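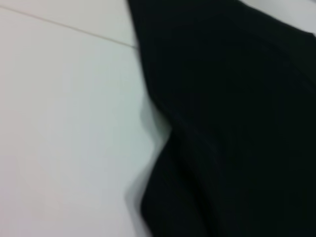

Black cloth with a soft fold in it.

Did soldiers really hang quilts to send secret messages?

If you visit the old fort at Prarton, someone may tell you a good story. Long ago, they say, the town was full of enemy soldiers. The women of Prarton wanted to warn their own army, which was hiding in the hills. So they hung cloths out of their windows. A white sheet meant "stay away". A striped blanket meant "come tonight". A black cloth meant "the captain has been caught".

It's a great story. But is it true? Let's look at it the way a historian would, which means being a bit nosy and not believing things too quickly.

Who said it first?

This is the first question to ask about any old story. The siege of Prarton happened in 1641. You might expect someone who was there to have written about the cloths. Two people who were inside the town kept diaries. One was a baker and the other was a priest. The baker moans about flour on almost every page. The priest tells us who was ill and what the weather was like. Neither of them says a word about sheets, blankets or secret codes.

The first time we find the story is in a book for visitors, printed more than 200 years later. The writer says he heard it from "an old person of the town". Which old person? He doesn't say. Even a very old person could not have remembered the siege. At best they had heard it from someone, who had heard it from someone else, and so on back.

You have probably played the whispering game, where a message goes round a circle and comes out silly at the end. Now think of that game lasting 200 years.

Could it have worked?

Here is another good test. Forget who said it, and ask if it could be done.

The army was camped near Undgate, on the far side of the river Honik. Gizella Szalai wanted to know what you can see from there, so she took her school history club up the hill one October and looked back at the town. Her pupils could see the church tower and the roofs. They couldn't pick out a single window. There were telescopes in 1641, but they were rare and not very good, and we have no record of anyone in the camp owning one.

Then there's the night. A black cloth on a dark wall after sunset is no use to anybody.

And what about washing day? People in Prarton had sheets and blankets like everyone else, and they had to dry them somewhere. If a white sheet meant "stay away", the poor army would have been told to stay away every time somebody did the laundry.

So was it all made up?

Careful! We should be just as fussy about saying "no" as we are about saying "yes". The diaries don't mention the cloths, but a secret code is supposed to be secret. Perhaps the baker didn't know. Perhaps the priest knew and kept quiet in case his diary was found.

Some things about the siege we can be surer of. An army list from the time says that 900 soldiers were camped at Undgate. A letter in the town museum tells us that messages did get out. They were carried by a girl called Vida, who sold eggs and was allowed through the gate. The letter says she was paid five coins for each trip. It was written in the same month by the officer who paid her, and he had to explain where the money went. That's the sort of dull, fiddly proof historians like best.

Dezső Szekeres, who looks after the museum's papers, thinks the cloth story may have grown out of a real one. There was a custom of hanging dark cloth from a house when someone had died. After a siege there would have been a lot of it about. Visitors may have asked what it was for, and got a more exciting answer than the true one. He is only guessing, though, and he says so.

Try it yourself

Pick a story that people tell about your own town or school. Find out who told it first, and when. Was that person there? Did they have a reason to make it sound better? Then go to the spot and see if it could have happened – take a grown-up if it's near a road or a river.

Words to know

Siege: when an army surrounds a town and tries to stop people or food getting in or out.
Source: anything that tells us about the past, such as a letter, a list or a diary.
Legend: an old story that many people tell but that may not be true.

Page last changed 8 Mar 2019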